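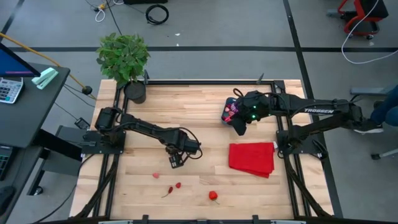

4. Seam Movement in Glued Wooden Work Surfaces

4.1 Background

Wood takes up moisture from the air and gives it back, and its width changes as it does so. In a solid board the change is spread across the full width and is seldom noticed. In a top made from narrow strips glued side by side, each strip moves by an amount that depends on how its growth rings lie, and neighboring strips rarely agree. The difference shows up at the glue line as a small step in height, which a fingertip can often find before the eye does.

Earlier work by our group (Cui and Mahuika) dealt with the strength of the glue line and treated the step as a cosmetic matter. Users do not see it that way. A raised seam holds dirt, catches a cloth, and makes writing on a single sheet of paper unpleasant. Yaqin Li's survey of office and kitchen users found that complaints about seams were more common than complaints about stains, although stains were easier for respondents to describe. The present section is therefore limited to the height of the step and leaves strength aside.

4.2 Materials and method

The tops were bought finished and were not sanded or altered before use. They were placed in 5 rooms with ordinary heating and no humidity control. Half of each top was left with the maker's finish and half was given a wipe-on oil, so that 2 surface conditions could be compared on the same strips. The oil was applied by one person throughout, in one coat, and wiped dry after it had stood.

Step height was read with a dial gauge riding on a flat foot. The foot was set on the higher strip and the tip was brought down on the lower one. Readings were taken at marked points along each seam and repeated at every visit. Visits began in October, when the heating came on, and the last was made in May 2025. Room temperature and relative humidity were logged between visits.

A seam was eligible if it could be followed by eye along the length of the top without a magnifier. Pale glue lines met this rule easily on light wood (Figure 2). Dark glue lines on dark wood did not, and those tops were dropped at the selection stage.
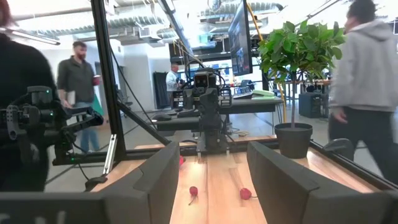 Figure 2. Light, warm-toned wooden tabletop with visible grain and a pale seam line running lengthwise. Small red objects are resting on the surface.

4.3 Results

The full set contains 871 usable readings. Readings were rejected where the gauge foot rocked or where the marked point had been scratched. Rejection was more common on the oiled halves, where the pencil marks were harder to keep.

Steps grew through the heating season and shrank again once the windows were opened in spring. They did not return to their starting height in every case. On 4 of the tops a remaining step could be felt at the last visit – always on a seam close to a long edge, where strips are free to move on one side. Seams near the middle were steadier.

The oil delayed the change and had little effect on its final size. After a sharp fall in humidity the untreated halves responded by the next visit, while the oiled halves lagged behind and then caught up. This agrees with the model given by Luo for end-sealed boards, in which a finish slows the exchange of moisture without stopping it. We saw no difference between rooms that could not be put down to heating.

Two weaknesses should be noted. The tops remained in normal use, and we have no record of spills or of how often they were wiped. The gauge also averages over the width of its tip, so a narrow ridge of squeezed-out glue could be read as a step. Haiyan Yu checked a portion of the seams under a hand lens and found ridges on a small share of them. Those seams were kept in the analysis, and removing them does not change the pattern by room or by finish.

4.4 Points raised by readers of the draft 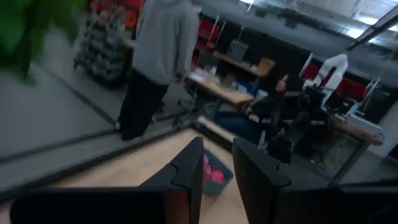
How soon after oiling can a step reading be trusted?

Readings taken while the oil is still curing tend to be high, as the surface fibers swell and the gauge tip drags. We waited until a dry tissue pressed on the seam came away clean, then left the top alone until the next scheduled visit. Any reading made before that visit was left out.

Would lightly sanding a raised seam in winter be a lasting repair?

Sanding removes the step as it stands at that humidity. When the strips swell again in spring the sanded strip may sit lower than its neighbor, and the seam is then felt from the other side. If sanding is needed, we would do it in the middle of the humidity range for the room and seal both faces afterward. The underside is often left bare by makers, and a top sealed on one face only will also cup – an effect treated in Section 5.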